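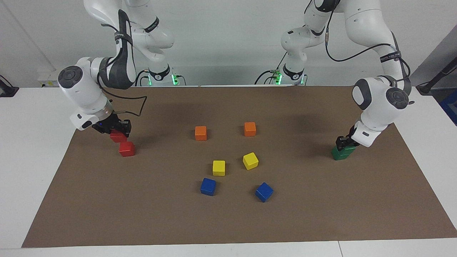
Can robots tidy up after children yet?

I've got two boys and a living room floor that is never clear, and I've been wondering whether it's daft to hold out for a machine that does the picking up. My sister-in-law swears we're nearly there. She sends me videos every week, all folded towels and loaded dishwashers, and I can't tell what's real and what's been sped up. Most of what I find from proper labs looks more like this pair of white arms with painted wooden blocks on brown paper, one holding a red block just over another red one and the other with its gripper on a green one. Fair enough, blocks are exactly what I tread on at six in the morning! But mine are under the sofa, mixed in with felt tips and half a rice cake, and none of them are set out nicely on a table.

So, for anyone who works with these things or has bought one: is there anything a normal family could have in the house in the next few years that would pick toys up and put them in the right box? I don't need it to be quick. It could take all night for all I care, as long as it's quiet and doesn't eat the Lego. I've got 2000 pounds put by, which was meant for a new carpet, so that's my ceiling. Our robot vacuum (a Konano, second-hand) just shoves everything into the corner by the radiator and then sulks.

Posted by Bleddyn Edwards, October 28, 2024

Wenjie Xiong

Keep the money for the carpet.

I look after the packing line at a small firm called Didura, and we've got one arm there that moves jars from a belt into trays. It's very good at it. It'll do the same jar all day and never drop one, but if a jar comes down the belt on its side the whole thing stops and somebody has to walk over and stand it up. That's with a fenced-off area, proper lighting and jars that are all the same shape. Your floor has none of that.

The block stuff you see is a fair bit harder than it looks, mind. Picking up a small cube means the machine has to know where it is, which way it's turned and how far to close the fingers, and if you want two arms working over the same bit of table they've got to keep out of each other's way as well. Blocks are handy for practising all that as they're stiff, they've got flat sides and they come in nice plain colours. A cube sitting at an angle is a decent test. A sock is a nightmare. So is anything see-through, anything squashy, and anything half hidden by something else, and I reckon that covers most of what my own two leave lying about.

Then there's the getting about. An arm bolted to a table can only reach what's on the table. For a living room you'd need it on wheels, with something to let it get right down to the floor, and it would have to be safe with a toddler hanging off it. I wouldn't let the one at work anywhere near a child.

As for the videos, look for a little "x4" or "x10" in the corner, and see whether anyone is standing just out of the way with a controller. Plenty of the smoothest clips are a person driving the arms. That doesn't make them fake, as it's a common way of teaching them, but it isn't the same as the robot doing your tidying.

Krum Nikolovski

no. get a big plastic crate and a broom. works on 100 percent of toys

Mingxuan Jin

I'm a bit more hopeful than Wenjie, though I agree about the carpet.

I did a part-time course last February and we had 3 weeks on sorting with an arm. Ours was a cheap little desk one and we called it Jiang after the tutor's cat. By the end it could put coloured bricks into the right tubs most of the time, so long as we didn't move the lamp. I moved the lamp once and it spent the afternoon picking up nothing, very carefully, over and over. I was quite fond of it by then.

Where I think you might get somewhere is if you split the job up. The getting things off the floor bit is the hard part for a machine and the easy part for you – a sheet under the toys, gather the corners, done. The sorting afterwards is dull for people, and that's much nearer to what arms can manage now, with everything tipped out on a flat table under the same light. I could imagine a toy library or a nursery wanting one for that. For one family I'd struggle to see the point, as you'd be giving up a whole table to it, and then the boys would want to play with the robot instead of the bricks.

If you'd like to have a go at it as a hobby then do! Small desk arms can be had for well under your budget, and your lads might love it if they're old enough. Start with big chunky blocks, keep them well spaced out and don't expect it to cope with felt tips. Just don't buy one thinking it'll save you any time. I lost most of my weekends to mine.

Bleddyn Edwards

Thanks both (and Krum, I suppose). Tried the sheet last night and it did work, apart from the rice cake. Carpet man is coming to measure up next week. Does anyone know if you can stop a Konano going behind the radiator pipe?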